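Kitchen and Home > Cookware > Cleaning and care

Does "re-seasoning" a non-stick pan do anything, or is it nonsense?

Viewed 1322 times

mildlyburnt

I bought an Emitz non-stick frying pan for £40 last year and it was lovely for a few months. Now eggs stick in the middle, though the outside ring is still fine. The leaflet says it was "tested to 1000 uses" and I am nowhere near that, unless they count taking it out of the cupboard.

I wrote to the shop (Desach) and got a reply telling me to "re-season the surface" by rubbing in oil and heating it. They also happen to sell a small bottle of oil for this very purpose, which made me suspicious.

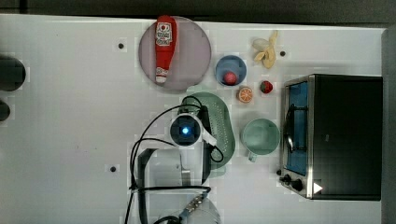 My understanding was that seasoning is for cast iron and carbon steel, and that a non-stick coating either works or doesn't. Has anyone got a failing one to work again for longer than a single breakfast? I'm not after a recommendation for another pan. I just want to know whether the advice is any good before I stink the kitchen out with hot oil.

I don't use metal tools and it has never been in the dishwasher. It has been on high heat a few times, I admit.

oldhob1038

You've half answered it yourself. Oil rubbed into a worn coating gives you a thin film of oil, and eggs will slide on that until you wash it off. You could get the same result by putting some butter in. I'd want to see a great deal more than a shop's word before paying for a special bottle.

Before giving up, check whether the coating has gone or is just dirty. Old cooking oil bakes on in a sticky brownish layer and food grips it like glue, and spray oils are bad for this. Simmer some water and bicarbonate of soda in it for ten minutes, let it cool, and wash it with a soft sponge. If the middle feels smooth afterwards, try an egg. If it feels rough or you can see bare metal, that's the end of it.
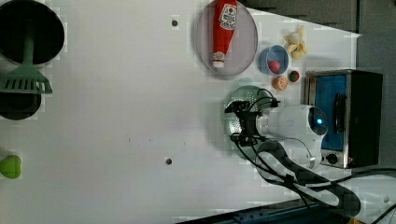

As for "1000 uses", I'd ignore it. Uses of what, and how hot, and washed by whom? Those figures are usually for the front of the box and I have never seen one that told you enough to argue with. The "no metal tools" rule is sound as far as it goes, but people treat it as if it made the coating last for ever. A green plastic spatula like the one by the pots in the photo, with the wide slotted head, won't gouge anything, and I'd pick it over metal every time. It still can't help with heat, and heat is what I'd blame here. The middle goes first when a small burner sits under it with nothing in the pan.

So clean it properly, keep it at medium, and don't buy the oil.

mildlyburnt

Thanks. Tried the bicarb and a fair bit of brown did come off. Eggs are better, not perfect. The very centre still feels a touch rough so I'm not getting my hopes up.

quanfan

just get a Quan one mate, had mine ages, no problems

mildlyburnt

I did say I wasn't after another pan.

tworings 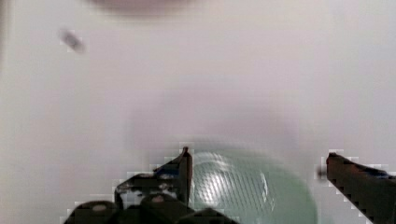 Fesier, September

I'll stick up for the oil slightly, though only slightly. I wipe a drop of ordinary sunflower oil round my pan when it's clean and just warm, then take most of it off again with kitchen paper. It makes a small difference to the next thing I cook. After a wash I have to do it again, so I wouldn't call it restoring anything.

What I would question is the shop's reply. If the coating has failed inside the guarantee period, telling you to oil it is a handy way of making you go away. Have a look at what the guarantee covers — mine excluded "discolouration" and "normal wear", which left very little — and write back asking in plain words whether they accept it as a fault. Send a photo of the rough patch in daylight. Don't mention the high heat unless they ask, and if they do ask, tell the truth.

I got a partial refund that way on a saucepan. It took three emails and the first two replies were clearly the same letter.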